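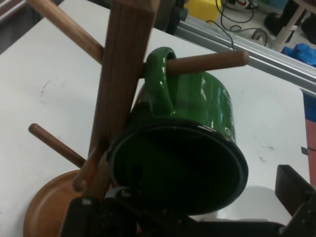 2 min read

Section 3. Setting up and loading the mug tree

Have ready: post, base plate, pegs, a dry cloth. Table should be flat. Wipe it first, grit under the base makes it rock.

1. Screw post into base plate. Hand tight, then a quarter turn. Don't use pliers.
2. Push pegs in, thick end first. Twist as you go. Tips should point slightly up.
3. Wait 2 hours if you used glue. Overnight is better.
4. Hang the first mug on a low peg. Handle over the peg, mouth down.
5. Second mug goes on the oposite side. Keep going side to side so the weight stays even.
6. Top pegs last. Light mugs only up there.

NOTE: Pegs may not match the post in color. Different batches of wood, same fit.

NOTE: Enamel mugs swing more than china ones. Let go slowly or the rim knocks the post and chips.

CAUTION: Hold the post when taking a mug off. Lift the handle clear of the tip, then pull away. Dont yank.

CAUTION: Max 70 mm across the inside of the handle on Lotier trees, bigger ones slide off. Keep 100 mm clear all round for bowls and plates.

Cleaning: damp cloth, dry right away. No dishwasher for any wood part. Oil twice a year, say March and September.

Loose peg? See Section 4. Spare pegs: ask for Jocelyn Tan at the parts desk, mornings.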